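Dronier Track Day Rear Paddock Stand

By Priya Mahmoud
May 3, 2018

The Dronier rear paddock stand lifts the back wheel of a sport or race motorcycle clear of the ground so you can change a wheel, fit tire warmers, adjust the chain or clean the rim. It is a welded steel stand in black powder coat, sold by Blackwood Race Supply from our shop in Clesville. We have stocked it for five seasons, and it is the stand we use under our own bikes at club rounds.

The stand works with spools or with flat rubber pads. Spools screw into the swingarm and sit in the forked hooks of the stand. If your swingarm has no threads for spools, use the pads, which go under the arm itself. Both sets come in the box. Spools are not included, and they are sold by thread size, so check your owner's manual before you order. Most Japanese sport bikes take one of two sizes, but there are exceptions, and some older models have a different size from the later version of the same bike.

Fit

The width between the hooks adjusts in steps. Pull the pins, slide the uprights in or out, and put the pins back in the next hole. Set it so that the hooks line up with the spools without having to be pushed sideways. A stand that is set too narrow will scrape the swingarm, and one that is set too wide can slip off when the bike comes up.

It does not fit single-sided swingarms. For those you need a stand with a pin that goes through the axle, and the pin is different for each make. We carry the Mikik single-sided stand for left and right side bikes. Call with the model and year.

Using it

Stand the bike upright on level ground, with a helper holding the bars if you have not done this before. Roll the stand in from behind until the hooks are under the spools. Check both sides. Push down on the handle in one steady motion until the stand rolls over center and rests on its feet. To let the bike down, hold the seat rail with one hand, raise the handle slowly, and have the side stand out before you start.

Always lift the rear first if you are going to use a front stand as well. A front stand that lifts under the fork legs will not hold a bike on its own. Take the front stand out first when you are done.

The wheels are hard nylon and run on plain bolts. They roll well on concrete and asphalt. On grass they sink, and in a wet paddock you will want a piece of plywood under the whole stand. Cut it longer than you think, as the stand moves forward when it tips over.

Tire warmers

There is room for the usual rear warmers on 17-inch wheels. Route the cord forward and away from the chain, and tie it to the stand with the strap on the left upright. Adaeze Amadi, who runs our race service van, leaves the strap on all year and replaces it in May. They cost very little and the sun rots them. 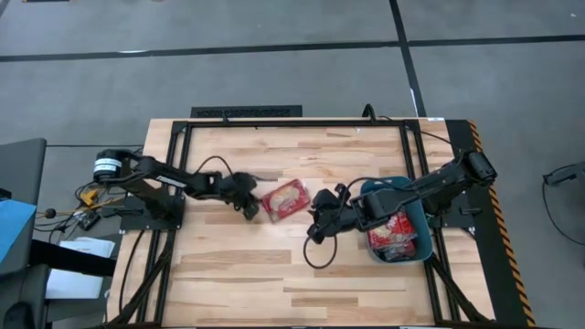
Care

Wipe the stand down after a wet weekend and look at the welds where the uprights meet the base. Surface rust under chipped paint can be sanded and touched up with any black enamel. A crack cannot be fixed with paint – stop using the stand and send us a picture. Put a drop of oil on the wheel bolts before the first round of the year. The rubber pads go hard after a few seasons and start to mark the swingarm. Replacement pads are part number 394 and are sold in pairs.

The nuts on the wheel bolts are self-locking and should be replaced if you take them off more than once or twice. Snug is enough. If you crush the bracket, the wheel drags and the stand pulls to one side.

Shipping and returns

The stand ships in a flat box with the handle off. You need two 13 mm wrenches to put it together. Orders received before noon go out the same day, and most customers in the state have theirs in two or three days. We do not ship to track addresses, but you can have the stand brought to any round our van is attending. Order at least 7 days ahead and pick it up at the van before practice. Shipping is free on orders over $100.

Unused stands can be returned within a month. Pads and straps cannot be returned once the bag is open. If a part is missing from the box, call before you send anything back – it is usually a bag of pins stuck under the bottom flap, and if it is not, we will mail a new one.

Front stands, spools, warmers and the folding wheel chock are listed separately. The front stand uses the same wheels and nuts, so one set of spares covers both.

Last updated: May 2018

Contact Blackwood Race Supply, Clesville | Copyright 2018 Blackwood Race Supply | Back to top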